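Worn pads on handheld grippers: when do you swap them, and what are the rules for power on the table?

Posted in Workshop and Lab Practice

Henok Wolde
29/01/2022

We are writing a one-page bench rule for our handheld grippers, the kind you squeeze yourself to record demonstrations for the arm. There are two points we can't agree on.

First, pad condition. Our finger pads have a fuzzy face and the fibers start coming away at the lower edge after a while. One person on the team swaps a pad as soon as it looks ragged. Another runs it until something slips. I would like a rule that two people would apply the same way.

Second, mains power. We have a power strip lying flat on the tabletop because the chargers need to be close. The cable runs across the table toward the person holding the gripper. Is there a standard that says it can't be there, or is it only a matter of good housekeeping?

The tool is used on the Qudah bench only, so the rule doesn't have to cover the big cell.

Jovita Varela

Taking the pads first. We had the same argument at Wasier and settled it by writing the check down and putting it at the start of the session, before any recording. The person holding the gripper opens it fully over a bare part of the table and looks at both inner faces, then at the lower edges, then at the screws.

Loose fibers alone are a note in the log. A flap you can lift with a fingernail means the pad gets changed before work starts. If one pad is changed, change the other one too. A fresh pad against an old one gives you a grip that pulls to one side, and the recordings from before and after won't match. Write the change in the session log so whoever uses the data can find it.

We also stop every 300 grasps and look again. That number came from our own log and I wouldn't copy it. Keep notes through one set of pads and pick your own.

As for the strip, I don't know of a robot standard that deals with a power strip on a handheld recording bench. The machine safety documents are written for powered machines and cells. What applies to you is your site's electrical rules, so ask whoever signs those off. Ours are short:

No strip inside the area where objects are picked and placed.
Cable leaves by the nearest table edge and does not pass under the hand or the tool.
Strip is fixed down, or it goes on a rail under the table.
Inspection tag stays on and stays readable.
No open drinks on the same table.

The second line is the one people break. The tool gets set down on the cable and then dragged.

Tekle Araya

just move the strip to the floor. we did that and had no more trouble

Hawi Wubshet

I would not put it on the floor if people walk there — you trade a cable on the table for one under somebody's feet. Under the tabletop is better if you have the brackets.

One thing to add to Jovita's list. Decide whether the strip belongs in the recordings at all. If it shows in some sessions and has been moved in others, write that down. At Eseo we keep a layout sheet with the table edge, the strip and the start position of the tool marked on it, and the operator signs it before the first take. It takes 3 minutes and it ended most of the arguments over which session was set up how.

On pads I am stricter. Any visible fraying along the lower edge and they both come off. Pads are cheap next to a day of recordings you have to throw out.

Henok Wolde

Thanks, all. I will use the flap rule with the layout sheet, and ask our electrical person about a rail. Adding a view of our bench so you can see what I mean by the lower edge.

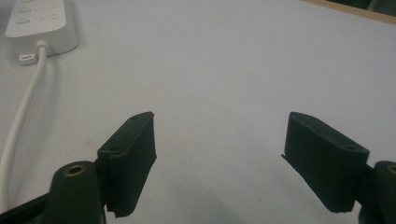 Qudah bench, gripper open, power strip at upper left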